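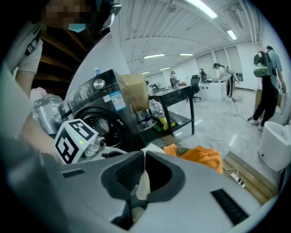
*Laundry corner by the wooden boards, with the washing machine and the black worktable.*

**February, household diary, evening entry**

The washing for the upper rooms was taken in hand this afternoon. Ms. Shehu delivered two bags of white linen from the Plarnberg wing shortly after lunch, together with the written list, which gave 392 as the room account to be charged. The list was signed and placed in the folder.

The linen was sorted before loading. White cloths were kept apart from the colored towels, as was agreed after the trouble with the pink napkins last month. Mr. Radonjić asked that the cloths be shaken out one at a time and folded while still slightly damp, and this was done for the first load. The second load was hung on the line in the passage – the folding shelf was full by then.

The matter of the worktable beside the machine remains open. Its lower shelf continues to collect articles that have no connection with laundry, and the cables there should be tied back. Mr. Vincze has agreed to go through the shelf and return what belongs upstairs. The cardboard box against the machine is to be moved as well. Ms. Yoshida has requested that the top be kept clear during the spin cycle, and I support the request.

A new supply of Cutero powder has been ordered from Stojanović. Delivery is expected before the end of the month. Until then, the remaining powder is to be measured with the small scoop only.

Mr. Leka reported a faint smell in the passage and will clean the drain filter tomorrow morning at eight. The door of the machine is to be left ajar overnight.

Lights out in the laundry at 9:40 p.m. Key returned to the hook.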